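Working with Household Materials
Chapter 7
Bags and Packing

In this chapter
7.1 What a bag has to do
7.2 Paper bags
7.3 Woven bags: jute, burlap and cotton
7.4 Handles, hems and seams
7.5 Packing order
7.6 Storing bags at home

Words to know
burlap, gusset, hem, kraft paper, load, plain weave, seam allowance, webbing

Chapter 6 dealt with boxes and other containers that hold their own shape. A bag is different. It takes most of its shape from what is put into it, and it changes again each time something is added or taken out. A box with a loaf of bread and two apples in it looks much the same as the box with nothing in it. A bag with the same things in it stands, leans or sags depending on where they are.

Most households own more bags than anyone has bought on purpose. They come with groceries, shoes, gifts and conference papers, and they pile up behind a door or under a sink. When the town of Triltirwood asked residents to list the bags in their homes, 402 households sent back a form. Together they listed 1,577 paper and cloth bags, and that did not include suitcases or backpacks. Asked which bag they had used last, many people named the same one they had used the time before. The rest stayed folded.

You will use the Triltirwood results again in Section 7.6, when you plan storage for a small kitchen. For now, keep one question in mind: what makes a person reach for the same bag again?

Part of the answer is the material. Brown kraft paper is stiff for its weight. It folds to a sharp crease and keeps that crease, so a paper bag can be stored flat and opened with one hand inside it. The crease is also where the paper will give out first. Each time the bag is folded along the same line, the fibers there are bent and some of them break. Moisture speeds this up. A carton of milk straight from a cold case can wet the bottom of a paper bag enough to let it tear on the walk home.

Woven cloth behaves in another way. Burlap is a coarse cloth made mostly from jute, usually in a plain weave, which means that each crosswise thread goes over one lengthwise thread and under the next. If you look closely you can see the threads crossing at right angles. The spaces between them make the cloth easy to fold and quick to air out, but they also let flour, sand and crumbs fall through. Many burlap bags sold for shopping have a thin lining for this reason. Burlap is strong when it is pulled along the threads. When it is pulled on the slant it stretches, and a heavy load will show this in the front panel, where soft waves and shadows appear in what had been a flat piece of cloth.

The other part of the answer is how the bag is put together. The top edge of a cloth bag is nearly always turned over and stitched down. This is the hem. A raw edge of burlap begins to fray within a few uses, and once the first threads are gone the ones next to them follow. The hem also gives the handle something firm to be sewn to. A handle may be a flat strip of webbing, a tube of cloth with a filling, or a length of cord. A flat handle spreads the load across the shoulder. A round one is more comfortable in the hand – up to a point – and is easier to pick up when the bag is lying on its side.

Look at any bag you own and find the place where the handle meets the body. That joint carries the whole load, and it is where repairs are most often needed. In Section 7.4 you will sew three kinds of handle joint on scrap cloth and hang weights from each of them.

Packing is the second subject of the chapter. The usual rules are short. Heavy and hard things go at the bottom. Soft things go on top. Cold things go together. Bread goes in last, or in its own bag. The rules are simple to say and harder to follow at a checkout counter, where the items arrive in the order they were picked up. A good packer sets a few things to one side and waits. The Granard method, which you will practice in Section 7.5, has the packer lay the whole load out on a table before anything goes in. It is slow the first few times. By the end of the unit most classes can lay out and pack a load of 38 items in less time than it takes to write the list.

You do not need real groceries for this work. Play food is the right general shape and can be used year after year, although it is too light to teach you much about weight. If your classroom has a Kendov packing set, use the weighted pieces for Activity 3 and the light ones for the rest. Otherwise, put a little dry rice in a sealed bag and tape it to the lighter pieces.

Before you begin

Bring one paper bag and one cloth bag from home. They do not have to be new. Write down the answers to these questions in your notebook and leave space under each one, as you will come back to them at the end of the chapter.

Does the bag stand up when nothing is in it?
Where has it been folded?
Is the top edge hemmed, and is the stitching a different color from the cloth?
How are the handles attached, if it has any?
What did you last carry in it?

Work in pairs on the last question and compare what you wrote. Then, with your partner, rank all four bags from the one you would use for a short errand to the one you would use for a full week of shopping. Keep the ranking. The Chu scale in Section 7.4 gives each bag a score out of 100 for strength, and you may want to change your order after using it.

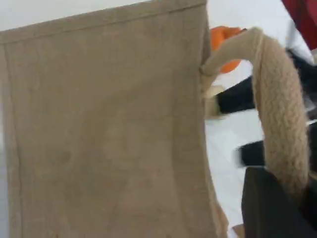
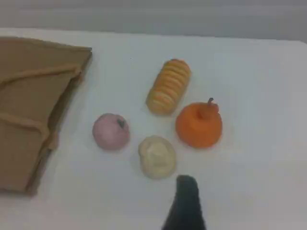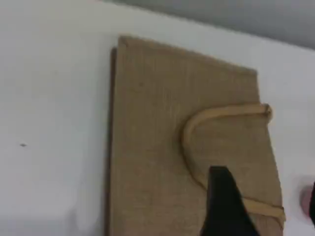

Figure 7.1 Paper and woven surfaces. First: coarse tan fabric with a stitched top hem and a thick beige handle. Second: a creased brown paper bag with toy food. Third: light brown burlap with a looped tan cord.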